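Do You Really Need Eight Glasses of Water a Day?

By Nest Owen
Mar 25, 2019

You have probably heard a grown-up say it. "Drink eight glasses of water a day!" It gets printed on posters, on lunchbox stickers and on the sides of big plastic bottles. It sounds like the kind of thing a doctor must have worked out with a calculator.

So who worked it out? When you go looking, it gets very hard to find out. Be a bit suspicious of any health rule that everybody knows and no one can trace.

First, what is true. Your body needs water. It uses water to make sweat, to make tears, to move food along and to carry waste out when you wee. You lose some every time you breathe out, too. Huff on a cold window and you will see it. All that water has to be put back.

But look at the rule again. Eight glasses of what size? A small glass at Ketby School holds 90 millilitres. A tall one in my kitchen holds 288. Eight of the first is not much more than a big mug or two. Eight of the second is more than two litres! A rule that can mean both of those things isn't telling you very much.

And eight glasses for whom? A small child sitting in the shade and a tall teenager running up a hill in July can't need the same amount. The poster doesn't ask how big you are or what you are doing.

Then there is food. Cucumber is nearly all water. So is watermelon. Soup, oranges, yoghurt and even boiled potatoes have plenty in them. Milk is mostly water as well. The people who repeat the rule often forget to count any of it.

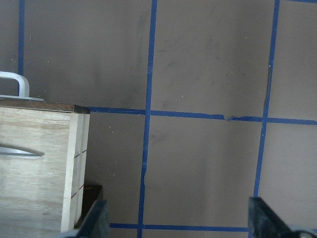
Blue tape marks out a grid on the table top.

How does your body know when to drink? It has a very old and clever system called thirst. A part of your brain keeps check on how salty your blood is. If it gets a little too salty, you start to want a drink. You don't need an app to tell you, whatever the advert says.

Thirst isn't perfect. When you are busy playing you might not notice it, and when you are poorly or it is very hot you may need reminding. Very old people can feel it less strongly. So if a teacher tells you to have a drink after PE, have one. Another clue is the colour of your wee. Pale yellow is usually fine. Dark yellow often means you could do with a drink.

What about all the other things water is supposed to do? Ebuka Onuoha, who is 12, wrote to ask me if drinking lots of it "washes the poisons out". He had read it on a bottle. I don't think much of that one. Your liver and kidneys do the cleaning, day and night, and they don't work twice as well if you drink twice as much. You just go to the toilet more.

Next time someone tells you a health rule, try asking:

Who says so, and how did they find out?
Is it the same for everybody?
Is somebody selling something?

The last one is my favourite. A bottle that costs more than 12 pounds has to give you a reason to buy it. Tap water and a cup will do the same job.

Words to know

Kidneys: two bean-shaped parts inside you that clean your blood and make wee.
Dehydrated: when your body has lost more water than it has taken in.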